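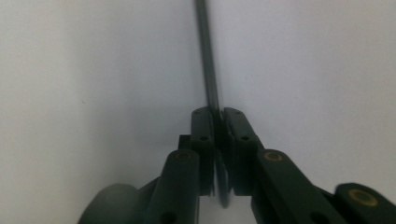
Ticket ouvert le 16 juin, catégorie « sonde de température / dérive de mesure ». Site : chambre froide de Surton, enregistreur Ziltow à deux voies, micrologiciel d'origine. Symptôme signalé : la voie 2 affiche des valeurs trop hautes par rapport au thermomètre de contrôle, et l'écart varie au cours de la journée. La voie 1 est conforme. Pour fixer le vocabulaire de ce ticket, on appelle « tige » toute pièce mince, sombre et droite ; le terme « sonde » désigne l'ensemble élément sensible, gaine et câble. Les deux ont été confondus dans les premiers échanges, d'où une commande de pièce erronée, annulée depuis.

Configuration relevée
Voie 1 : sonde résistive 3 fils, câble d'origine.
Voie 2 : sonde résistive 3 fils, câble prolongé lors du déplacement de l'enregistreur.
Période d'échantillonnage : 900 s.
Mémoire : 2 000 enregistrements par voie, écrasement des plus anciens activé.
Alarme haute : activée, relais non câblé.

Étape 1. Export du journal
L'export par le logiciel Bangash s'arrête à l'enregistrement 838, toujours au même endroit. Message : « trame incomplète ». Même résultat avec un autre câble USB et un autre poste. L'export par plage de dates fonctionne à condition d'exclure la journée concernée. Défaut consigné à part, sans lien établi avec la dérive. Les relevés utilisés ci-dessous proviennent de l'export partiel.

Étape 2. Permutation des voies
Sonde 1 branchée sur voie 2 : lecture conforme.
Sonde 2 branchée sur voie 1 : l'écart suit la sonde.
L'électronique d'entrée de l'enregistreur est hors de cause. Rebranchement dans la configuration initiale avant de poursuivre.

Étape 3. Contrôle dans la glace fondante
Sonde 2 déposée et plongée dans un bain de glace pilée et d'eau, agitation manuelle, attente de stabilisation. Avec le prolongateur, lecture instable et trop haute. Sans le prolongateur, lecture stable, dans la tolérance. L'élément sensible est donc bon. Ne pas remplacer la sonde.

Étape 4. Contrôle du prolongateur
Mesure de résistance conducteur par conducteur, extrémités débranchées. Deux conducteurs donnent des valeurs identiques. Le troisième est nettement plus résistant et la valeur bouge quand on plie le câble près du boîtier de jonction. En montage 3 fils, la compensation suppose des conducteurs de même résistance ; l'écart entre eux se retrouve directement dans la mesure. Le boîtier est fixé au-dessus de la porte et subit les cycles d'ouverture, ce qui correspond à la variation constatée en journée.

Étape 5. Ouverture du boîtier de jonction
Bornier oxydé côté sonde, un conducteur serré sur l'isolant. Presse-étoupe non serré, trace de condensation au fond du boîtier. Conducteurs recoupés, dénudés, sertis avec embouts, bornier remplacé par un modèle Altusham (réf. magasin 183). Presse-étoupe resserré, boîtier réorienté, entrée de câble vers le bas.

Résultat
Les trois conducteurs du prolongateur sont désormais équivalents. Nouveau passage dans la glace avec prolongateur : lecture dans la tolérance. Aucune correction logicielle appliquée ; le décalage saisi sur la voie 2 avant l'ouverture du ticket a été remis à zéro. Vérifier ce paramètre avant toute nouvelle comparaison, il n'apparaît pas sur l'écran d'accueil et reste actif après coupure d'alimentation.

Points restant ouverts
Export Bangash bloqué à l'enregistrement 838 : transmis au support logiciel avec le fichier brut.
Relais d'alarme non câblé : à traiter par l'exploitant.
Relevés antérieurs de la voie 2 : à marquer « non exploitables », ne pas les corriger a posteriori.
Nouveau contrôle dans la glace prévu en août, mêmes conditions, avec et sans prolongateur.

Statut : dérive résolue, ticket maintenu ouvert pour l'export.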